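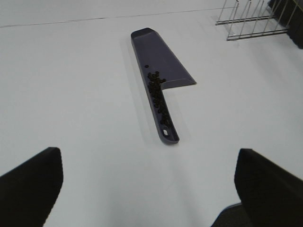

Trygve Fagerlund says I'm going to ruin perfectly good coffee if I keep moving the beans around to look at them. He wrote that under my last entry, along with a long bit on grinding right out of the bag and leaving everything else alone. Fair enough, Trygve, but I like looking at them!

So, February, a bit after seven in the morning, and I've finally switched over to the new beans. They're from Backlund, the dark roast, a 900 gram bag I've been saving since the holidays and then sort of forgot behind the oatmeal. They smell wonderful, kind of like toast and the inside of an old cupboard (I mean that nicely). The dark gray scoop has become my favorite thing in the kitchen. The beans slide down into the handle and sit there in a long little heap, and there's always one that stays behind up in the wide part by itself. I've decided that one's mine to eat. Crunchy, bitter, wakes you right up.

My recipe at the moment is 38 grams for the big pot, which I know is strong. I tried going down to 34 last week and it tasted like the coffee at the Fodthorpe ferry office, so back up we went. I've been writing it all in the Guvia notebook, and I'm on cup 231 since I started keeping track. That sounds like a lot until you remember my sister stayed with us for most of January and she drinks coffee like other people drink water.

The other job this morning was wiping down the white surface, which I'd been putting off. Every bit of coffee dust shows up on it. I did it with warm water and a drop of dish soap and then stood there admiring it, mug in hand, feeling very grown up.

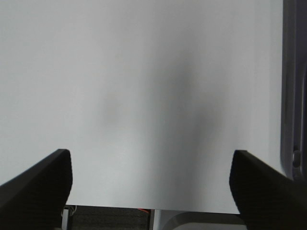

Plain white, and a soft gray shadow down the middle.

Then I got distracted, as usual. I meant to order filters from Testetti and ended up reading about hand grinders for 2 hours. I don't need a hand grinder. I do sort of want one, though, the tall kind you hold between your knees, and I bet it would be lovely and slow on a rainy morning (my wrists may feel differently).

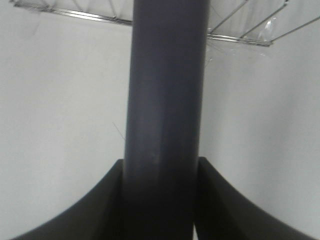 Tall, dark gray and a touch wider toward the bottom.

Second pot is on now. I went up to 40 grams just to see, so we'll find out whether I sleep tonight. Filters still not ordered. Also need oatmeal.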